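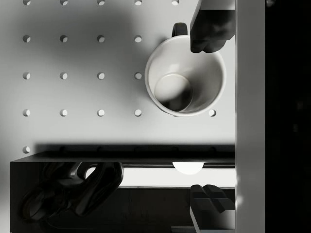 Lure Making for Beginners, Session 3: Shaping and Weighting a Wooden Crankbait

Last time we split our blanks and drew the side profile. Tonight is the fun part, when a block starts to look like something a bass would chase! Bring your blank, your template and a sharp knife. Sandpaper is on us.

Carving order
Cut the lip slot first, while the sides are still flat and square. I can't stress this enough. A slot cut into a rounded body almost always ends up crooked, and a crooked lip makes the lure run in circles. After that, draw a centerline all the way around, back and belly, and redraw it every time you carve it off.

Take the corners down with long, light strokes, always with the grain. Flip the lure often and look at it nose-on. Your eye is very good at spotting a fat side. 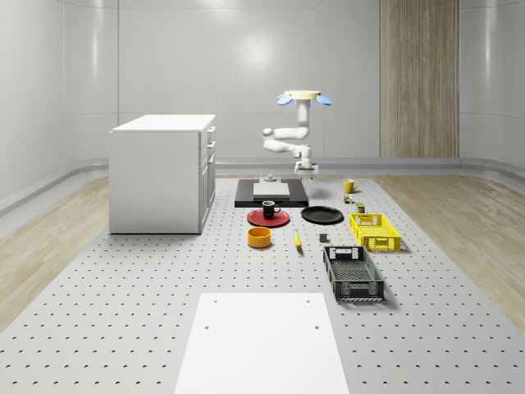

Once both sides match, sand with 80 grit, then 120, then 220. Stop there, since primer likes a little tooth. If you're using the Staseston blanks, go easy near the tail, where the wood is softer and dents if you lean on it.

Adding weight
Belly weight goes just ahead of the front hook hanger for a tight wiggle. Move it back and the action gets wider and lazier. Try both! My test lure from the Reisinger pond days went through 53 casts with the weight too far back before I got around to drilling a new hole, and it was a different bait afterward.

Float the body in a bucket with hooks and split rings taped on before you glue anything. You want it level, or a touch nose-down.

Sealing
Two thin coats of Geltasum sealer, dried overnight. Hang the lure by the tail so drips collect at the nose, where they sand off easily. Check the hook holes too, because that's where water sneaks in.

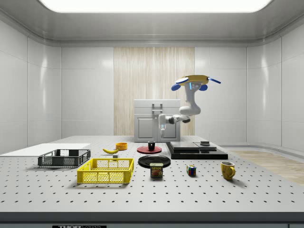 Marlene asked whether she could skip the sealer on cedar and go right to paint, as her last few had held up fine that way in cold water. You can get away with it for a season, but warm water swells the wood and the paint cracks along the belly. Seal it.

For Friday: body shaped, sanded and float-tested. We paint next!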